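Trilho de Nisonton até ao miradouro de Petolwood: dá para fazer num dia sem carro?

Fóruns > Caminhadas e passeios de um dia > Transportes e acessos

Florencia Leiva
Publicado em 2022-09-08

Vou ficar duas noites em Nisonton e queria subir ao miradouro de Petolwood. O folheto do posto de turismo indica 877 m de altitude no topo, mas não diz de onde parte o trilho nem qual é o desnível real. O mapa que tenho mostra dois acessos: um pela aldeia de Lorente e outro pela barragem de Fumard. Não tenho carro.

Dúvidas concretas:
- qual dos acessos tem autocarro;
- se há água no percurso;
- se a descida pode ser feita pelo lado oposto, com regresso a Nisonton no mesmo dia.

Tenho experiência em trilhos marcados, nada de técnico. Levo bastões.

Ye-ji Yeo

O acesso com transporte público é o de Lorente. A carreira 271 sai do terminal de Nisonton, do cais 2, e demora 50 minutos. A paragem fica junto ao lavadouro e o trilho começa atrás da igreja, com marcas amarelas e brancas. O bilhete compra-se ao motorista e convém ter trocos.

Lorente já está a uma cota alta, pelo que o desnível positivo é bastante inferior ao que a altitude do miradouro sugere. O primeiro troço é caminho agrícola, largo e com inclinação constante. Depois do segundo portão passa a vereda, com pedra solta e duas curvas apertadas onde as marcas estão gastas. Na bifurcação a seguir ao muro caído segue-se pela direita; o ramo da esquerda vai dar a uma pedreira e não tem saída.
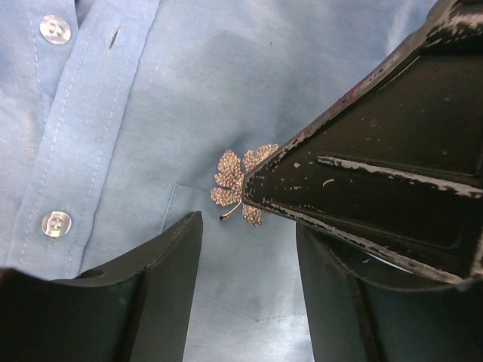
A partir do muro não há sombra até ao topo. Em setembro isso ainda conta, sobretudo entre o meio-dia e as quatro. Água só na fonte de Lorente, ao lado da paragem. Existe um tanque a meio da subida, mas é para o gado e não é tratado.

No miradouro há uma mesa de orientação e um abrigo de pedra com a porta normalmente aberta. O vento entra pelo lado norte, portanto um corta-vento justifica o peso na mochila.

Quanto à travessia: é possível descer para Fumard, mas o piso é pior e da barragem não sai nenhum autocarro. O táxi tem de ser combinado antes, porque na encosta desse lado a rede móvel falha. Sem isso tratado, o mais simples é voltar pelo mesmo caminho. Confirme no terminal a hora da última carreira de regresso, que muda quando começam as aulas.

Wael Benmoussa

Fiz isto há uns anos, de carro, por Fumard. Estaciona-se bem na barragem. Do autocarro não sei nada. A subida é dura para os joelhos, mas a vista compensa.

I-seul Yoo

Complemento à resposta da Ye-ji Yeo. As marcas junto ao muro caído foram repintadas e a bifurcação tem agora uma seta de madeira. A pedra solta continua igual, e a descer nota-se mais do que a subir. Os bastões são úteis aí.

Sobre o táxi: o café de Lorente tem o contacto afixado ao balcão. Fica fechado à hora de almoço - é melhor tratar do assunto antes de começar a subir.

Florencia Leiva

Obrigada. Vou por Lorente e volto pelo mesmo lado. Fumard fica para quando tiver carro.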